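4.2 What people did in the reading room

I'll admit I went into this part of the study with a pretty firm hunch. The Zasirley collection at the Grolbridge museum has 78 letters on open display, and I was sure most visitors would breeze right past them on the way to the big model of the harbor (I would have, at their age or mine). So Forough Taheri and I set ourselves up near the doorway in April and kept a simple log: where people stopped, which letters they leaned in to read, and whether they said anything to whoever they came with.

We ended up with 2,970 logged stops, and my hunch was wrong! The letters held people longer than the harbor model did, and it wasn't even close on the slow afternoons. Families were the real surprise. A parent would start reading a letter out loud, a kid would ask who the writer was, and then the whole group would be stuck there trying to work out the handwriting together. I wrote "still here" in my notes so many times that Forough started using it as a code in her own log, and we kept it for the final coding sheet (see Appendix B).
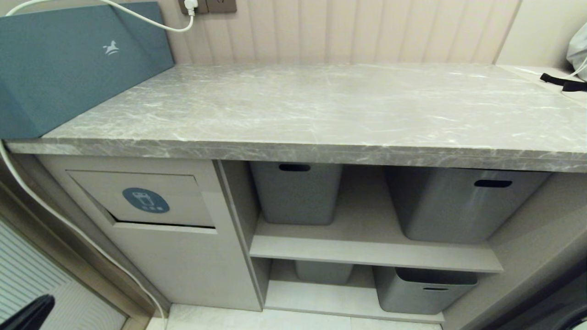

The labels matter a lot in all this. Farhad Parsa wrote two sets for the museum, a short one and a long one, and the staff swapped them halfway through our time there. I expected the short labels to win. Short labels always win, or so I was taught in grad school. But with letters, people seem to want the back story first. When the long labels were up, visitors would read the label, go to the letter, go back to the label, and then point something out to a friend. With the short ones they mostly read the label and moved along. We counted that back-and-forth as a "return look," and the log has 800 of them under the long labels and 600 under the short ones.

Figure 3. Grolbridge, during the study period. 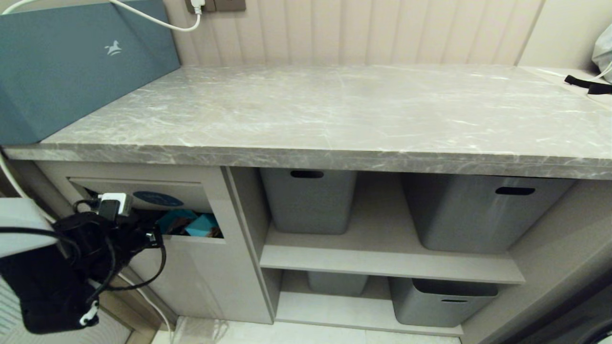
Now, I don't want to push that gap too hard. The two halves of the study weren't the same kind of crowd. School groups came mostly in the second half, when the long labels were up, and a teacher with a worksheet can produce a lot of return looks all by herself. Forough went through the log again and took out every stop we had marked as part of a school visit. The gap got smaller but it stayed, and I feel okay saying the long labels helped. How much they helped is something I'd want to test in a second museum before I said anything louder.

One more thing on the Tello audio guide. We had planned to treat guide users as their own group, but so few people picked one up that I dropped the idea. The handful who did use it tended to stand in the middle of the room and listen, facing no letter in particular, so our method (which depends on where people stop) was a bad fit for them anyway. The Groltska survey, which I get to in 4.3, asks about the guide directly and does a better job with it.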